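Grititz taught its grippers to stop squeezing so hard, and I went to see

I've been following the small research outfit at Grititz for a couple of years now, mostly because their updates are readable and partly because they let me come and drink their coffee. In August they put out a short paper on something I'd never given much thought to, which is how hard a robot ought to hold a thing when it has no idea what the thing is. I read it on the train, understood perhaps two thirds, and rang up to ask if I could visit.

The method is called Ki. The usual way to teach a robot to pick things up is to have a person do it lots of times with a hand-held gripper that has a camera on it, then let the software learn from the recordings. The gripper matches the one on the robot, so what the camera sees in a person's hand is near enough what it'll see later on the arm. None of that is new, and Grititz don't pretend it is. What Ki adds is a second look at each recording, after the event, to work out the moment when the fingers could have stopped closing and still held on.

People over-squeeze, you see. I certainly did! Give me a trigger and a soft object and I'll clamp it as though it owes me money. The robot learns from that, and then it clamps everything too, which is fine for a block and pretty miserable for a bread roll. So Ki trims the end off the squeeze. It looks at how the object's outline changes between the fingers, picks the point where it stops slipping and starts bulging, and tells the learner to treat that point as the target.

They collected 635 recordings for the main set. I had a go at a few practice ones (mine aren't in the paper, thank goodness) and it's more tiring than it sounds. You hold the tool out in front of you, line up the fingers, close, lift, put down, open, and do it again with the thing turned a bit. After 10 of those my wrist was complaining. The regulars swap over well before that point.

The part I liked best is how they deal with dark objects. Anything black and soft is a pain for a method that relies on outlines, as the fingers are dark as well and one runs into the other. The first version of Ki simply gave up on those and fell back on the full squeeze. The new version takes account of the shadow on the surface underneath, which often has a clearer edge than the object does. I asked whether that falls apart when there are lots of shadows, and the answer was a cheerful yes, sometimes.

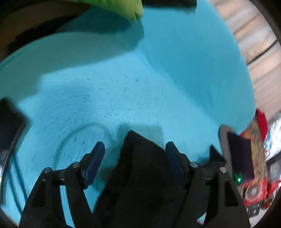 One reader of Grititz's project page had got there before me, and left a long comment saying the shadow idea was sound but that a pale blue background was doing them a big favour, and would they please try it on something dark or patterned before calling the problem solved. I think that's a fair point. The reply underneath said a patterned cloth is next, and that the early runs on it are, in their word, patchy.

Now for the results, which are good but need a bit of care. On the test objects, the robot trained with Ki picked up and put down without dropping in 94 per cent of tries. The same robot trained on the untrimmed recordings did nearly as well on that measure, so if all you care about is not dropping things you may as well save yourself the bother. Where it pulls ahead is on marks and dents. They ran 200 tries with soft foam shapes and checked each one afterwards, and the trimmed version left far fewer of them squashed. The paper has the full table, and I'd point you to that before trusting my summary.

There's a catch with slippery things. Stop the squeeze early on something shiny and it can slide out on the way up, and most of the drops they recorded were of that kind. The fix for the moment is a small extra margin added to every grip, set by hand, and the authors say plainly in the paper that they'd like the software to choose it. I did wonder if a simple pressure sensor would do the whole job better. The reply I got was that it might well, but sensors in the fingertips wear out and need wiring, and they wanted to find out how far the camera could go by itself.

As for who might use it, a packing firm called Tridden has asked for a trial at its Nutstead site, where soft goods go into trays and a fair number come out the other end with finger marks in them. Nothing has been signed as far as I know. The trial would use one arm on one line, with the old grip settings kept ready in case it all goes wrong – sensible, I'd say, given the slippery business.

Grititz plan to put the recordings and the trimming code up for anyone to download once they've tidied the labels, and I was told not to print a date, so I won't. The paper is free to read on their site already. If you only have time for a bit of it, skip to the section on failed grips, where they go through the worst ones and say what they think happened. I've asked to go back when the patterned cloth runs are finished.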